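# Setting out a two-level parts bay for moulded shells, trays and small metal parts

Applies to: open metal shelving, Okness pattern, as fitted in the Kistham store
Sheet 553, revision 2
Saturday, June 7, 2025

This sheet covers the layout of one bay holding large moulded plastic parts together with small loose metal parts. Heavy stock, liquids and anything kept in sealed packaging are dealt with on separate sheets.

## Before you start

You will need:

- a tape measure
- a spirit level
- a soft brush and a dry cloth
- card dividers or a shallow lipped tray for each type of small part
- shelf labels and a marker
- one floor bin with a flat base

Clear both shelves completely. Working around existing stock leads to parts being stacked in the gaps, and the layout then has to be done again.

## 1. Check the frame

The uprights in the Kistham bays stand 1,853 mm high. Measure both ends. If the readings differ, look first at the feet and then at the floor.

Place the level along each shelf and then across it. A slight fall towards the back is acceptable on the upper shelf. The lower shelf should be level both ways if round parts are to be laid on it.

Go over every fixing by hand. On perforated brackets and rails, check that the bolt sits squarely in its hole and that the washer covers the edge of a slotted hole completely. Replace any bracket on which the metal between two holes has torn or stretched. Do not move the bolt along to the next hole on one side only, as this puts the shelf out of level.

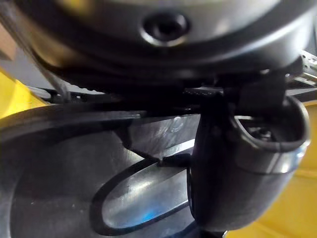
*Perforated bracket, light grey metal, upper right.*

Perforated parts collect dust and offcuts of film in the holes. Brush them out before the shelves are loaded. Dirt falling from a bracket later on will land in whatever open tray is underneath.

## 2. Allocate the levels

Assign each level by the size of part, then by how often it is picked.

| Level | Stock | Arrangement |
|---|---|---|
| Upper | Moulded trays | Single row, long sides parallel |
| Lower | Small boxes, discs, rods | Grouped by type |
| Floor, in front | Bin for shells awaiting a place | One layer above the packing |
| Floor, beneath | Boxed reserve stock | Label facing out |

Leave some 58 mm between the front row of small parts and the shelf edge. This gives room for the fingers and keeps the discs from being knocked off by a sleeve.

## 3. Load the upper shelf

1. Put the trays in one at a time, starting at the far end.
2. Keep the same face forward on each tray.
3. Leave a hand's width between neighbours if the trays are to be lifted out singly.
4. Do not nest trays of different mouldings. They wedge, and the rims whiten when they are forced apart.

Trays placed towards the back are steadier but harder to reach. For a bay picked every day, bring the row forward.

## 4. Load the lower shelf

Small parts should be sorted by shape before they are sorted by code. Boxes are set down first and discs laid out after them, and any rods go last, at a corner where they will not be caught by an arm reaching in.

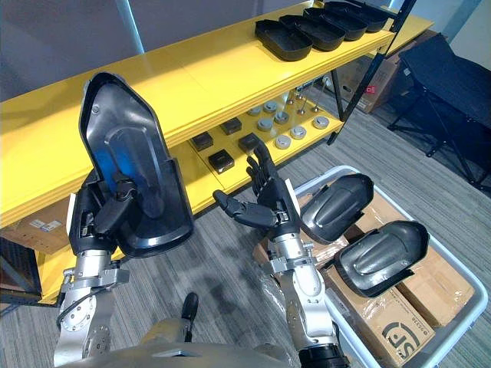
Round parts are the usual cause of an untidy lower shelf. A disc laid flat will stay put, but rows drift as parts are taken and replaced, and after a week the boundary between one type and the next has gone. The silver discs towards the right of the lower shelf are in loose rows of this kind, with small square boxes on the same surface; a strip of card between the two groups would hold the division. Upright rods grouped near the back right corner are well placed, provided the holder has a base wide enough not to tip. Lay the strips before the discs go down and fix them with tape on the underside only.

## 5. Fill the floor bin

The bin takes shells that have been unpacked but have no shelf position yet.

- Boxes go in first to form a base, with the shells lying on top.
- Put shells in ridged side up, and do not press them down to make room for more.
- Trim back loose film. It catches on raised rims and pulls a shell out along with the box.
- Position the bin clear of the upright so that it can be drawn out without turning.

When lifting a shell, take hold of the lower edge and keep it upright until it is clear of the shelf front. Check the recessed channel for grit, and wipe it out with the dry cloth.

## 6. Label

Use Zalto strip labels on the front edge of each shelf, one per group. Write the part code first and the plain name after it. Boxes stored beneath the bay keep their original label, turned to face the aisle.

Jõgi stock carries its own coding and is not to be relabelled. Add a strip label next to it with the Kistham code.

## 7. Recheck

Repeat the level check on the lower shelf once the bay is fully loaded, and again in September with the rest of the row. Record both readings on the bay card.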